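Scalp shock loss at month 2, or did the clinic mess up my donor?
Hair Restoration Forum > Recovery and Aftercare

pilis_or_bust
Posted 12 July 2025

Hi all, long time reader, first time poster. I had 2000 grafts done by FUE at the Sukprasert clinic, mostly temples and the front third. The surgery itself was fine, they fed me well and I slept through half of it. I'm two months out now and I expected the transplanted hairs to fall, everybody told me that. What I did not expect is the native hair BEHIND the grafts going thin, plus a moth-eaten patch above my left ear where they took the donor hair.

I emailed the clinic and got back two lines saying wait. I've been on finasteride for 8 months and I haven't missed any. Is this normal or should I be worried?

Fringe_Benefits
Classic shock loss. I had the exact same thing, same spot above the ear even. Mine started filling in before I'd noticed any growth up front. Put the hand mirror away for a few weeks, seriously, you will drive yourself nuts checking under the bathroom light.

oldnorwood5
Going to disagree a little with Fringe. Shock loss in the donor is common, sure, but "wait" is also what clinics say when they've punched too close together. Those look the same at two months. Did they tell you the punch size? Did they spread the extractions across the whole back and sides or stay in one area? Ask them for the donor photos they took before and right after. If they won't send them, I'd want to know why.

pilis_or_bust
No idea on punch size. I think they stayed mostly on the left because that's the side I was lying on least?? I'm going to write back and ask for the photos, good call.

tempted_in_tulsa
Can I sneak in with what helped me in the ugly months, since I made every mistake going. In no special order:

1. Buzz it all to one length if your surgeon is OK with it. The contrast between the thin patch and the rest is half of what you're seeing.

2. Ask before you restart minoxidil. I went back on it too early and itched like crazy, then scratched, then panicked about scratching.

3. Eat like a person. I lived on takeout and coffee the first month and felt awful. Now there's always fruit out on the table and I grab that when I get snacky.
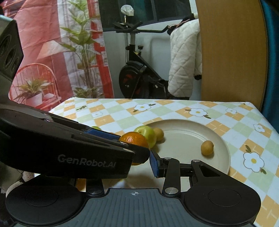 4. Take one set of pictures a month, same room, same light, dry hair. Then close the folder.

5. Skip the fancy shampoos. I spent a stupid amount on the Skinberg growth kit and my hair couldn't have cared less.

Fringe_Benefits
Number 4 is the big one. I took mine daily and they were useless, I could talk myself into anything from one day to the next.

graftdodger
Hey, I like my Skinberg stuff! Not saying it grows hair, but it calmed the redness for me and I'm pretty fair skinned. The scalp spray anyway, I never tried the whole kit.

tempted_in_tulsa
Fair enough, I only had the shampoo and the drops. Maybe the spray is better. And no, fruit won't grow hair either before someone jumps on me, I just felt less gross.

oldnorwood5
I was about to jump on you. Tangerines are not a treatment plan, ha.

Back to the OP — did you pay in full up front? I ask because a guy on the Pilis board financed his through Fundville and found the clinic's touch-up promise was written into a separate form he never signed. Dig out your paperwork and see what it says about a repair, and how long you've got to ask for one.

pilis_or_bust
Paid cash, and I do have a form somewhere that mentions a free review. Will dig it out tonight.

graftdodger
Please don't go in swinging about a repair at two months though. No decent surgeon will touch that donor area yet. They can't tell what's gone and what's resting, and neither can we. I'd see a local dermatologist who can look at it under magnification, then you've got an opinion from somebody who didn't take your money for the surgery.

oldnorwood5
Never said get a repair now. I said know your rights now. But yes to the dermatologist.

pilis_or_bust
OK, update. Clinic wrote back and they're sending the donor photos. They also said the extractions were "distributed," whatever that means, and offered a video call in November. I've asked for something sooner. Also found a dermatologist across town who does scalp exams, so I'm booking that and will post what she says. Thanks everyone, even the grumpy one.

Fringe_Benefits
Good luck, and do post the donor photos when they come through if you feel OK sharing them. Back and both sides if you've got them.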